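I have owned the same desktop computer long enough that my landlord has changed twice and the computer has not. A thread about fixing things versus buying things.

On Wednesday I asked Drellwood support what a replacement fan costs. They sent me a coupon for a new computer. Very thoughtful.

The coupon was for $48 off. The new computer was $829. The fan, from a guy named Anselmo Bittencourt who sells parts out of his garage, was $11. 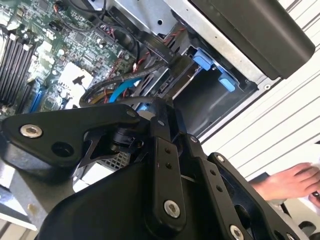 Case open. No turning back.

My grandmother had a Parnetti toaster she fixed with a butter knife and bad language. Mine has an app. When the app goes, so does the toast.

I understand why people give up. You need the part, the free evening and a screwdriver that fits, and I have never had more than 2 of those in the same month.

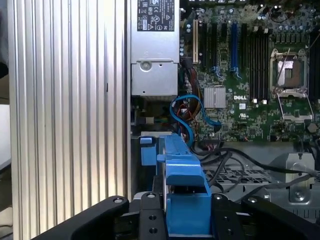

My friend Daiane Meireles mends coats for a living and says half her customers apologize when they walk in. For what? Owning a coat?

Meanwhile my phone, which is fine, keeps telling me I'm eligible for an upgrade. So is everybody, phone.

Anyway, if you have a part guy, a coat person or a shoe place, put them in the replies. I still need someone for the toaster.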